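Travel and Hospitality Basics
Unit 2 handout: Packing light for a short stay
Read before class on Saturday. Bring a pen. 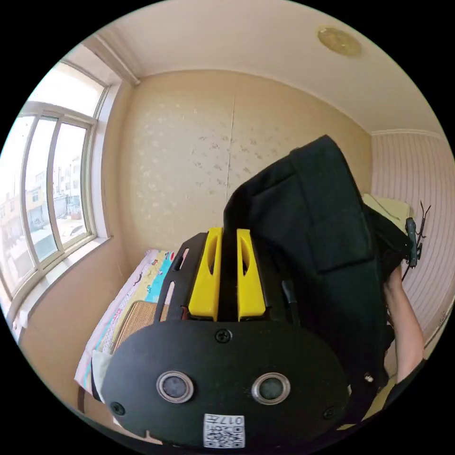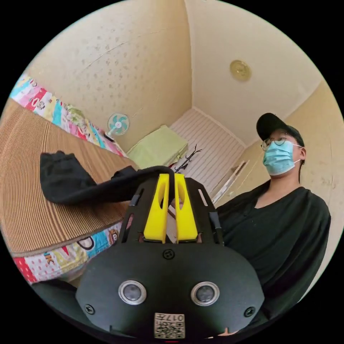
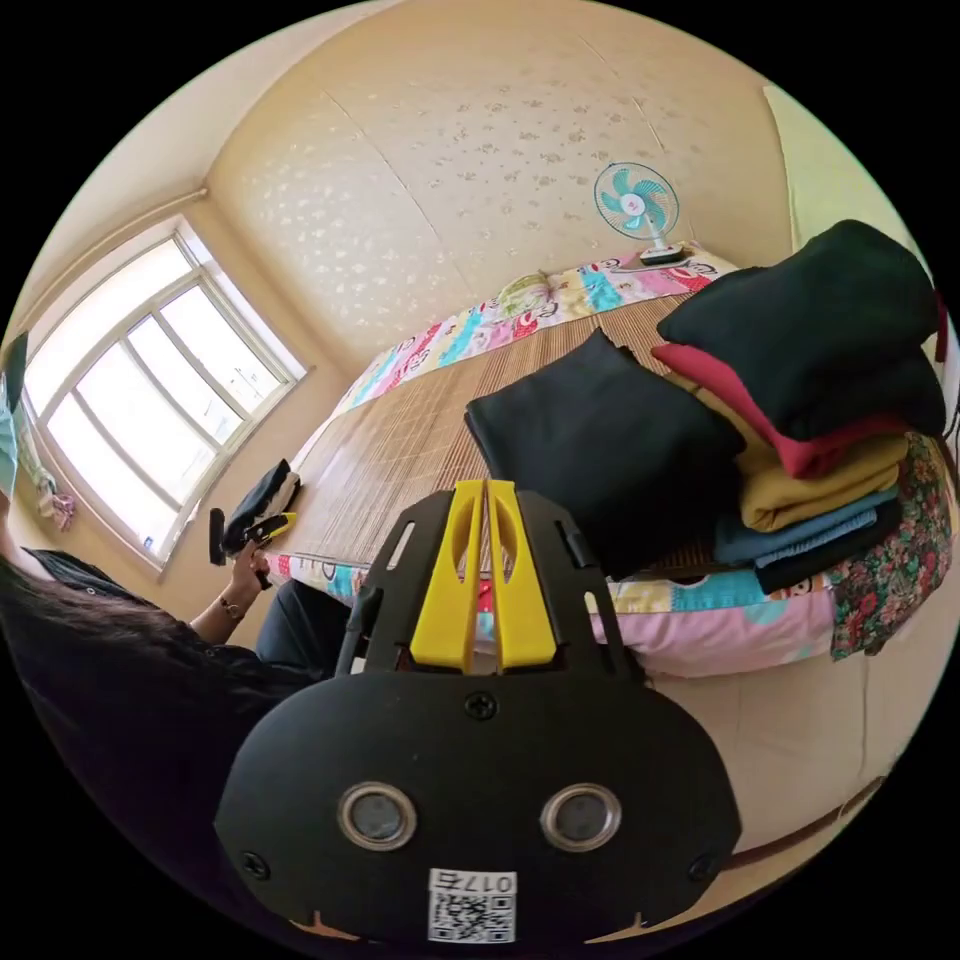
Reading time: 2 min

A guest who packs well needs less from the front desk. Our case is the Fikley guesthouse, which has 20 beds and no laundry. Guests stay two nights on average and most come by bus.

Weight. The Planard bus line allows one bag in the cabin. Anything bigger goes underneath for a fee of 3000, paid in cash to the driver.

Order. Heavy items go close to the back, soft ones at the bottom. Papers and medicine stay in an outside pocket.

Bedding. Tell guests before they book what is on the bed. In hot months many hosts put a woven mat over the mattress and leave a light quilt at the side. Guests who know this leave the sleeping bag at home.

For class: write a packing list for a guest going to Pangaribuan in September, one page at most. Mark each item the host could supply. The Akurix booking form is in the course folder.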